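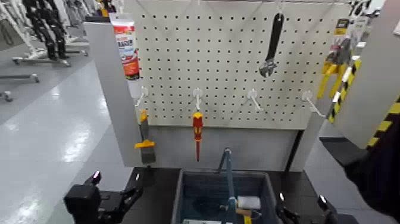 Why does glue stick?

Put one drop of water between 2 pieces of glass and try to pull them apart. It is difficult! Water holds on to glass, and glue does the same, only much stronger.

Glue must first be soft or runny, so it can go into very small holes in the paper or wood. You cannot see these holes with your eyes. Then the glue becomes hard – and now it holds both sides together.

Some glues dry in the air, like the white school glue. Others need 2 parts which you mix.

Try it at home: glue two strips of paper, wait 5 minutes and pull. Then do it again, but wait 100 minutes. Which one is stronger?

Ask an adult before you use any strong glue.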